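From: Sarita Chauhan
To: sewing-and-mending list
Date: May 23, 2024
Subject: Re: Washing fleece before cutting, and pile direction

Hello all,

Answering the question from the last digest, which I have quoted further down. I have sewn mostly fleece and sherpa since January, so this is fresh in my mind.

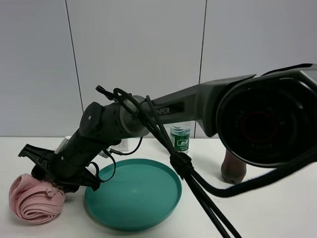
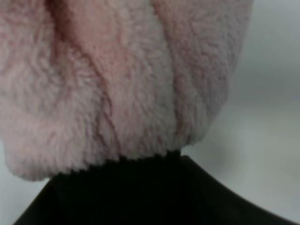
The second one is pink fleece close up, curly pile.

First, the washing. Polyester fleece does not shrink the way cotton does, so you can skip the prewash if the whole piece is fleece. If you are lining it with cotton flannel or jersey, wash the lining twice before you cut. I skipped this on a crib blanket and the flannel pulled in so much after one wash that the edges cupped. I had to unpick the binding all the way around and trim the fleece down to match.

On your other points:

> I bought 2 yards of the Sillell sherpa and I can't tell
> which way the pile runs. With corduroy I just stroke it
> and feel the difference, but this stuff feels the same in
> every direction. Does it matter? Also my machine skips
> stitches on it, and the fluff gets everywhere. I'm using
> the needle that came with the machine. The pattern is the
> Bayram vest, the one with the stand collar.

It matters less on curly pile than on a smooth plush, but I would still cut everything one way. Lay the fabric flat near a window and look at it from one end, then walk to the other end and look again. One way usually looks a bit darker. Pick the one you like and chalk an arrow on the back of every piece as you cut it. I put the arrow in the seam allowance. If you really see no difference from either end, run your cutting parallel to the selvage and leave it at that.

Cut in a single layer with the back side up. Slide the tips of the scissors under the knit backing and snip only the backing, then pull the pieces apart. You get far less fluff that way than with a rotary cutter. I do it outside when I can. Inside, I shake each piece over the bathtub and then give the cut edges ten minutes in the dryer on no heat, with the lint screen cleaned first.

Skipped stitches are nearly always the needle. The one that comes with a machine is a universal and it is probably dull by now. Put in a size 90 stretch needle, and lengthen the stitch to 3.5 mm. Loosen the presser foot pressure if your machine lets you. Mine is an old Ullix with a dial on top and I turn it down almost all the way. If the layers still creep, use clips and a walking foot. Pins get lost in the pile, and I have found one with my elbow.

The Bayram collar is thick. The instructions have you cut both sides of it from the main fabric, and with sherpa that is too much to turn at the neck. Cut the inside collar from something flat. I used a scrap of brushed cotton and it sits well. Trim the pile out of the seam allowances before you sew there - small curved scissors work fine - and then finger press. Do not put an iron on it. I flattened a patch on a sleeve with the iron on low and a cloth over it, and it never came back.

After sewing, run a blunt needle along the seam from the outside and pick out the pile that got caught. It takes a while, but the seam mostly disappears.

For anyone still looking for fabric, Wirance had remnants the last time I was in, in a bin by the register. The width was 57 inches on the two bolts I measured, though the tag said 60, so check before you lay out a pattern that needs the full width. I paid 8 dollars for a piece big enough for a child's vest.

One question of my own. Has anyone put a separating zipper into sherpa without a facing? I have tried it with the tape on top and it looked homemade. I would take snaps over doing it again, but the person I am making it for wants a zipper.

Sarita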